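デスクとキャスター付きチェアの配置・収納手順

対象:壁付けの昇降デスクまたは固定デスク1台に、キャスター付きの事務用チェア1脚を組み合わせる場合。床は木質フローリングを前提とする。カーペット敷きの場合は手順4のキャスターの項を読み替えること。

用意するもの
・メジャー(3,000 mm以上測れるもの)
・養生テープ
・乾いた布、ブラシまたは毛抜き
・六角レンチ(肘掛けの固定ボルトに合うサイズ)
・水平器(スマートフォンの水準器機能でも可)

1. 設置寸法を測る
デスクを置く壁面の幅を測り、扉、窓、カーテンの位置を図に書き込む。扉がある壁では、扉の開閉軌跡にデスクの脚が入らないことを確認する。ドアハンドルの出っ張りも見落としやすいので、ハンドルの先端から天板の縁までの距離を測っておく。

次に、デスク前面からの奥行きを確保する。着座して椅子を引くだけなら70 cmで足りる。椅子の後ろを人が通る場合はこれに通路幅を加える。通路を兼ねる部屋では、椅子をしまった状態と引いた状態の両方を床にテープで示し、実際に歩いて確かめるとよい。

消火器の箱、分電盤、洗濯機の扉の前は物を置かない範囲とする。ドラム式洗濯機は扉を全開にした位置まで床にテープを貼る。椅子の一時置き場をこの範囲に設定しないこと。

2. デスクを据える
天板を壁に寄せ、左右の脚が壁に対して直角になるように合わせる。T字脚の場合、脚の底部が前方に張り出すため、キャスターが乗り上げる位置に来ないかを見る。天板の水平は中央と左右端の3か所で測る。がたつきがあれば脚裏のアジャスターで調整し、調整後に再度3か所を測る。

昇降式は最低位置と最高位置まで一度動かし、壁面の掲示物や窓枠に天板が当たらないことを確認してから配線する。

3. 肘掛けの高さを合わせる
肘掛けの上面が天板の下面より高いと、椅子は天板の下に入らない。床から天板下面までと、床から肘掛け上面までを測り、差が20 mm以上あることを確認する。不足する場合は次のいずれかで対応する。
・昇降デスクの収納時の高さを上げる
・座面高を下げる(ガス式の椅子のみ)
・肘掛けを跳ね上げる、または取り外す

手元で使ったデスクはNorau、椅子はSitholeの4本脚タイプ。天板下面の高さは70 cmで、肘掛けを水平にした状態では前端が天板に当たる。跳ね上げた状態では、肘掛けの付け根までしか奥に入らない。どちらの姿勢でしまうかは先に決めておく。

筆記用の小型テーブルが付いた椅子では、テーブルを折りたたみ、側面または前面に垂らした状態で寸法を取る。テーブルを開いたまま椅子を押すと、ヒンジに横方向の力がかかる。

4. 椅子を移動する
移動前にキャスターを1輪ずつ確認する。髪の毛や糸が軸に巻いている場合はブラシまたは毛抜きで除去し、車輪の表面を乾いた布で拭く。砂粒が噛んだまま押すと、フローリングに線状の傷が残る。

(1)キャスターの向きをそろえる。椅子を進行方向に10 cmほど動かすと自然にそろう。
(2)椅子の正面をデスクに向ける。
(3)背もたれの上端、または左右の肘掛けに手を添える。筆記テーブルやその腕は持たない。
(4)座面と同じ高さを意識し、水平に押す。背もたれの上だけを強く押すと、前側のキャスターに荷重が寄り、段差や目地で止まったときに椅子が前に傾く。
(5)天板の手前で一度止め、肘掛けと天板の間隔を確認してから奥へ入れる。

向きだけを変えるときは、左右の肘掛けを持ち、片側を前に、反対側を後ろに送る。跳ね上げ式の肘掛けは可動部で動くことがあるため、力をかける前に固定されているかを確かめる。固定されない機種では座面の縁か背もたれのフレームを持つ。

5. 定位置を決める
しまった状態で、椅子の前脚のキャスターの外側に養生テープを短く貼る。印は2か所でよい。Triton製の床保護マットを敷く場合は、マットの端がキャスターの停止位置と重ならないようにずらす。

確認項目
・背もたれが通路側に出る量は計画した寸法以内か
・キャスターがT字脚の底部に乗っていないか
・肘掛け、筆記テーブルが天板の縁に触れていないか
・消火器の箱の前が空いているか
・カーテンの裾を車輪が踏んでいないか

6. 定期点検
月に1度、肘掛けと座面裏のボルトを六角レンチで増し締めする。締め付けトルクは製品の取扱説明書に従う。Kolovのキャスターに交換した場合は、差し込み軸が奥まで入っているかを同時に確認する。養生テープは糊が残る前に貼り替える。
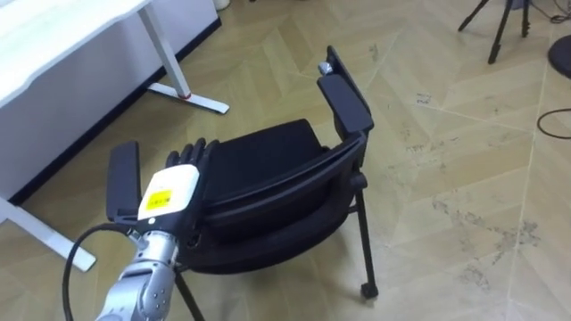
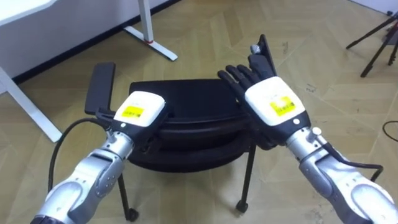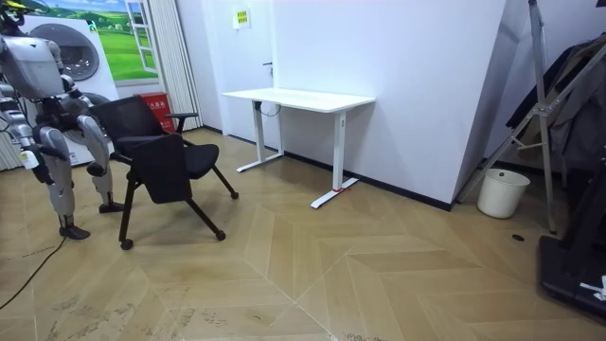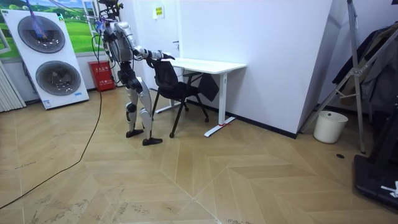
木目調の床に置いた黒い事務用チェアと白いデスク。3枚目は筆記テーブルを座面の前に垂らした状態。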